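Category: Setting & Lore > Player Questions

Flavstead Campaign FAQ

Quick answers for new players, will tidy up later. If it's not here ask in the thread.

What is Flavstead?
The river kingdom where the campaign starts. Old, damp, a lot of bridges. Founded in the year 500 by the Jin calendar, it's now 3,682. Yes, that's a long time. Kingdoms fell over in between.

Who is Jin?
God of rivers and debts. Keeps the calendar. People in Flavstead swear by him when they lend money and curse him when the banks flood. His priests wear grey and don't cross running water without paying a coin. No coin, no crossing, even if the bridge is on fire.

And Clumex?
His sister. Harvest, rot, anything that grows in the dark. Not evil! Gets asked every time. Farmers leave bread out for her at the end of winter and she leaves them alone. Her colour is brown, her season runs around 90 days, and you do not say her name indoors during it.

Are Jin and Clumex enemies?
Depends who you ask. The Flavstead version says he drowned her orchard and she's never forgiven him. Tranthorpe says she asked him to. Both churches have a book to prove it.
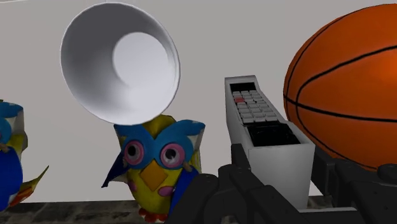
Tranthorpe is the hill country to the north, by the way, should of put that first. Goats, slate, bad roads. They honour both gods in the same building, which Flavstead finds rude.

Can I play a priest?
Yes. Pick one god. You get 3 favours per session, and a refused favour still counts as used.

Can I worship neither?
Sure. Townsfolk will be a bit cold to you and you can't be buried inside the walls. Otherwise no penalty.

Do the gods show up in person?
Jin, once, at the flood. Clumex, never that anyone's proved. Please don't write a backstory where she's your mum. We've had four.

What's a debt-stone?
River pebble with a knot scratched on it. Priests of Jin hand them out when you owe the temple. Can't be thrown away, it's back in your pocket by morning. Pay up or pass it to somebody willing. They have to say yes out loud.

Is magic legal?
In Tranthorpe, yes. In Flavstead only with a temple licence, and the guards do check.

Who wrote all this?
Henrique Peixoto did the gods and the calender. Afaf Dabbas did Tranthorpe and the map. Complaints about the map go to Henrique anyway.

Can I use the setting for my own game?
Go for it, just credit us both. Don't sell it.

When's the next update?
February, hopefully. Clumex's saints first, then the bridge towns.

Related pages
The Drowned Orchard (both versions)
Debt-stones: full rules
Tranthorpe place names
Character sheet, priest

Contact the authors | © Henrique Peixoto and Afaf Dabbas | Back to top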